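The Long Way to a Sorted Basket

At Omimau, the day's work is putting ordinary things into baskets, over and over, while a pair of robot arms does the lifting and a person does the thinking.

The company has spent the year building up a library of examples for a system it calls Drollero. Each example is one short task, steered by a human operator and recorded from start to finish. The system gets no rules about razors or squeeze tubes. It gets the recordings.
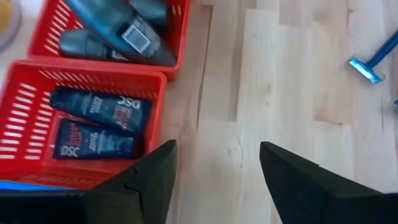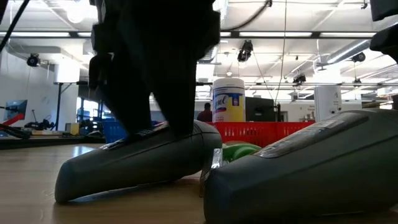
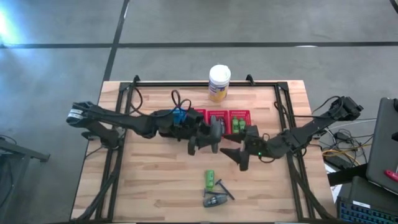
Toiletries and household items on the sorting table at Omimau. The first view is from the wrist of an arm; the other two are from fixed cameras.

Yurani Puma runs the sessions. She came to the job from a pharmacy warehouse, and she picks the items herself, mostly from drugstore shelves. She likes shapes that cause trouble. A flat tube can be picked up from either end and points a different way each time. A thin razor handle lies almost flush with the wood. A bottle with a round body rolls if a finger touches it off center.

"I used to think we needed strange objects," Puma said. "We needed the same ten things lying in different ways."

By the end of November the library held 2,281 recordings. Of those, 275 had been set aside. Some had a camera that dropped out partway through. Others had an operator who stopped to think for so long that the arms just hung there, and the team found that a system trained on pauses learns to pause.

Duván Tello reviews every recording before it goes in. He watches them at double speed with a notepad next to the keyboard. Failed grasps stay if the operator recovers from them. A dropped item that is picked up again is worth keeping, he said, and early on the team threw those away. The first version of Drollero was trained only on clean runs. When it missed an object it closed its fingers on air and carried nothing to the basket, very smoothly.

The operators work in blocks of 30 minutes and then switch. Efraín Cáceres, who has done the job longest, said the hard part is staying consistent without becoming mechanical. If he always takes the nearest item first, the system picks up that habit too. So Puma changes the starting layout after each run and tells him which item to begin with.

Views matter as much as motion. The camera at the wrist sees the fingertips and whatever is between them, and loses most of the table. The fixed cameras see more of the table but can have an arm in the way at the wrong moment. The recordings keep all the views together, matched in time, and the system is trained on the set.

Mercedes Huaranga, who handles the training side, is careful about what she promises. She tests each new version on 20 layouts that were never recorded. The latest one does well with bottles and poorly with anything thin. She has asked for more razors.

Omimau's first customer, a returns center operated by Agudelo, wants to try the system on mixed personal care goods next year. Puma has already asked them for a box of their worst items, dented caps and all. Until it arrives she is working through the drugstore stock, and Cáceres has the first block on Monday.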